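The Long Table at Fostard

It was still dark when I got to Fostard, and the kettle was already on. This is a firm that has been putting together artificial flowers for florists, hotels and shop windows for longer than most of its staff have been alive, and it has always run on tea and patient fingers. Stems come in by the box, bunches go out by the box, and in between there is the long table, where 16 people used to sit from morning to night, sorting, pairing and wrapping.

Bilal Salameh sat there for years. He now looks after the two robot arms that have taken over much of the picking, and he speaks of them the way other people speak of a new puppy — fondly, and with one eye on the furniture. "A rose is easy for you and me," he told me, turning one over in his hand. "You don't think about it. But the head is big and the stem is thin, and the arm has to go for the stem and leave the petals alone. That took us all of May."

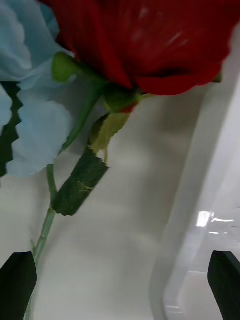 What surprised me most was how much of the old knowledge is still wanted. The arms came from Mesetti with a thick manual, and there isn't a word in it about how a leaf catches on its neighbour, or why you should never pull a stem straight up out of a crowded tray. Bilal and the others knew all that without ever having said it out loud, and they spent weeks finding the words. Some of them enjoyed it a great deal. One or two thought it was a bit much, being asked to teach the thing that was getting their chair, and I can't say I blame them.

The firm did promise that the work would change and the jobs would stay, and so far it has kept to that. Kornél Hegyi, who runs the floor, moved six people over to arranging, where the pay is a little better and you can stand up when you like. He would be the first to admit that the table has lost something. There used to be a good deal of singing on a slow afternoon (and some very loud arguing about football), and it's hard to keep a song going with gaps along the bench.

Still, sore wrists are mentioned far less than they were, and Bilal gets home in time to cook.

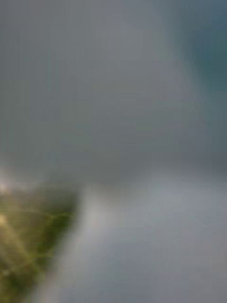
What comes next

Kornél would like a third arm by the autumn, for the smaller sprays, which are fiddly and which everybody hates. Bilal would like the two he has to behave first. They were still going over it, quite cheerfully, when I put my coat on and went to find my bus.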